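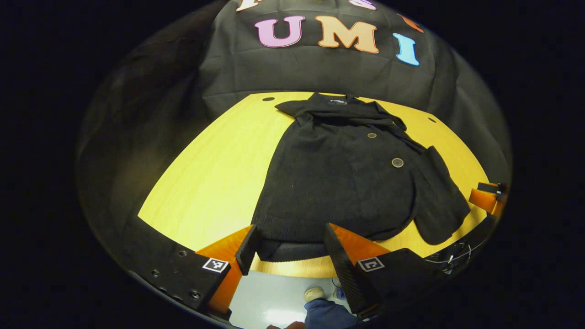 *Black knit cardigan on the table, collar up*

# How do you fold a shawl collar cardigan so the collar doesn't get crushed?

**Ximena Huerta** – posted 11 April 2022

Hi everybody! I have finally gotten serious about my sweater shelf and I'm having way more fun with it than I expected. T-shirts, done. Crewnecks, done. Then I got to my black cardigan and came to a full stop.

It's a textured, ribbed knit with a big folded shawl collar that flares out to both sides when you lay it flat. I love that collar! It's the whole reason I bought the thing. But every way I fold it, the collar ends up with a hard crease down one side, and when I put it on it sticks up by my ear all day. The front has round buttons that also leave little dents in whatever is stacked on top.

My shelf is 15 inches deep, so it can't be folded very long. I don't want to hang it because my last cardigan grew two inches in the sleeves on a hanger. Does anyone have a fold that works for this kind of collar? And do you button it first or leave it open?

---

**Crescencio Zepeda**

Button it first, always. Then fold it any way you like. I put mine in a drawer and they come out fine.

---

**Lina Shboul**

Oh, I love this topic! I worked the knitwear tables at Bromlow for years and must have folded 1000 of these, and shawl collars were my favorite once I got the hang of them. You need a table, not a bed. A bed gives under your hands and the fronts slide apart while you're working.

1. Button it up and lay it face up with the collar away from you. Smooth from the middle out to the side seams with flat hands. Don't tug on ribbed knit or it will stretch and then pull back crooked.
2. Set the collar the way you want it to look when you wear it. Let it flare! Trying to press it flat against the chest is where that hard crease comes from.
3. Turn the whole sweater over, holding it at the shoulders and the hem. Check that the collar is still rolled and didn't get trapped underneath.
4. Bring one side in toward the middle, about a third of the way, and lay the sleeve straight down along the body. If the cuff goes past the hem, fold it back up so it stays inside. Same on the other side.
5. Now fold the hem up to just below the collar – stop there, don't cover it – and turn the bundle over.

You end up with the collar sitting on top, nice and round, with only the body folded. For a 15-inch shelf that should leave you room to spare. If it's still too long, fold the body in thirds from the hem.

For the button dents, put this one on top of the pile. If it has to go lower, slip a sheet of tissue over the front. With black knits I also go over both sides with a lint brush before I start, or you fold the fuzz right in.

---

**Ezequiel Galindo**

Lina's way is great, I just tried it on my dad's old cardigan and the collar looks fantastic. One thing I did differently: I rolled up a washcloth and tucked it under the back of the collar. It keeps its shape really well that way, and it's handy if you're putting it away until next winter.

For the crease you already have, hold a steamer a few inches off and shape the collar with your fingers, then leave it alone on the table till it's fully dry. Don't put the iron on it!

---

**Ximena Huerta**

You are all wonderful. I steamed it last night and did Lina's fold this morning, and it fits on the shelf with the collar at the front where I can see it. Stopping below the collar was the part I'd been missing. Now I want to redo every sweater I own. Ezequiel, the washcloth is going in come June when I pack the heavy stuff away.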